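3.2 Workspace and Sorting Task

The student project was carried out in the second half of the automation course at Nevdale. Each team had to program a two-arm cell so that small electronic parts are sorted into trays and a circuit board is placed on a central tray. The layout of the Clorncombe team is given in Figure 2, with the overhead or side view first and the wrist view second.

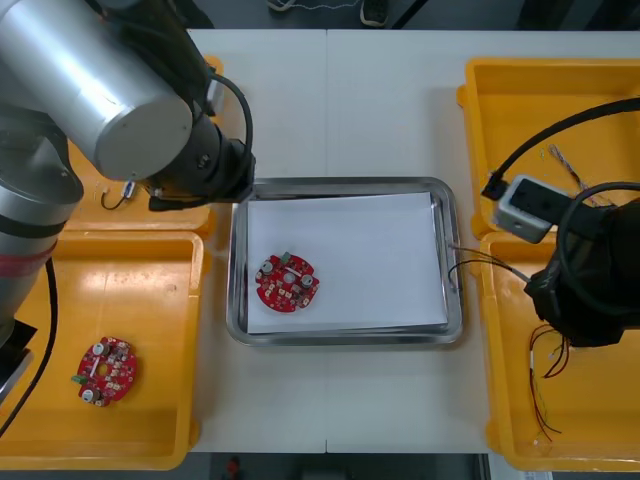
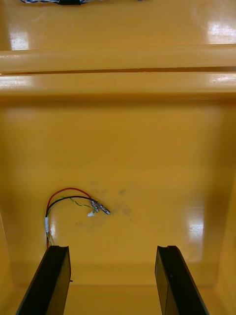

Figure 2. Work cell of the Clorncombe team: (a) table with yellow trays and a metal tray in the center; (b) view between the gripper fingers toward a bundle of thin wires.

The students chose one yellow tray for each class of part. The round red boards were the easier class. They are rigid, their color differs strongly from the white paper on the metal tray, and the notched outline gives the detection program enough information to estimate the rotation. In Figure 2(a) one board is on the paper and another is in a yellow tray.

The wires caused more difficulty. A wire bundle has no fixed shape, and after each release it takes a new one. The team first tried to grasp at the center of the detected region, but for an arc of wire this point often falls on empty plastic. In the second version of the program, which the students named Skular, the grasp point is moved to the nearest place where several wires run together. A wrap of tape, such as the one visible on the bundle in Figure 2(b), is a good candidate, while the connectors at the free end are avoided.

A further problem was the surface of the trays. The yellow plastic is glossy and produces white highlights in the wrist view, and the program sometimes reported these highlights as white connectors. The students discussed covering the tray floors with paper in the same way as the metal tray, but decided to keep them as they were and to reject bright regions without a dark border. This rule was simple to write, although it also removed some true connectors.

Every team had six laboratory sessions and was asked to record 40 trials before the final presentation in June. A trial was counted as complete when the part was released inside the correct tray, and its orientation was not considered. The two arms were not allowed to move above the same tray at one time. This restriction made the trials slower, but it let the students test each arm program separately, and the teaching staff could find errors more easily. The written reports were graded with the form of Lefèvre, which is described in Section 3.3.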